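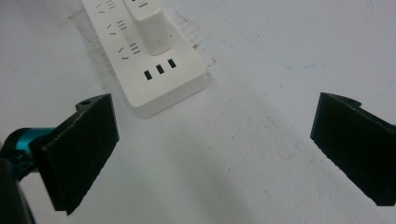 Plugs, sockets and 300 examples

Most of my evenings this month have gone on plugs. I've been collecting examples for the learning system that Jin-sol Seo and I are building, which we call Dedanov, and the job I picked for August was plugging things in and pulling them out again. I thought it would take a week. It has taken most of the month and I'm not quite done.

The way it works is that I do the task myself, holding the gripper in one hand and squeezing it open and shut, and the camera on it records what the fingers see. Each go is one example. When there are enough of them, Jin-sol trains the model on her machine in Flastondale and sends me back a list of what it gets wrong, and I go and record more of that.

The power strip is a white one with USB ports at the end, on a white table, and the charger is white as well. Tae-yang Jang told me to use a black strip so the edges would show up better. I said no at first, as most of the strips in people's houses seem to be white, and I'd like the model to cope with those. I might do a second batch with a black one in the autumn.

I start every example with the fingers wide open and away from the strip. In March I was sloppy about this. I would start recording with the fingers already half closed on the thing I was going to pick up, and the model learned to do nothing at all until something was between its fingers. We threw away the whole of the March set in the end. So now it's fingers apart, hold still for two seconds, then move in.

I also turn the strip between goes. It is easy to leave it where it is and get through a lot of examples quickly, but they all come out the same. I move it or turn it after every 5 goes and put the charger in a different socket when I do.

The pulling out part is fine. You grip the body of the charger, rock it a little and lift. Putting it back is much harder. With my own fingers I do it mostly by feel, and with the gripper I can't feel the pins find the slots, so I end up leaning over to look from the side. Jin-sol asked me to stop doing that, as the model only gets the gripper's view and I was using information it doesn't have. She was right, and my failure rate went up straight away. I keep the failures in a separate folder. Armelle Gilbert wants them for something she is trying.

The strip isn't connected to the mains for any of this. I'd suggest the same to anyone doing it.

The table needs a proper clean, too. There are scuffs all over it and a faint blue line that I think is pen. Si-woo Min says to leave them alone until the batch is finished so that the background doesn't change halfway through, and I've gone along with that.

The target is 300 good ones. After that it's jar lids.

Contact | © 2018 Yuxi Jiang | Back to top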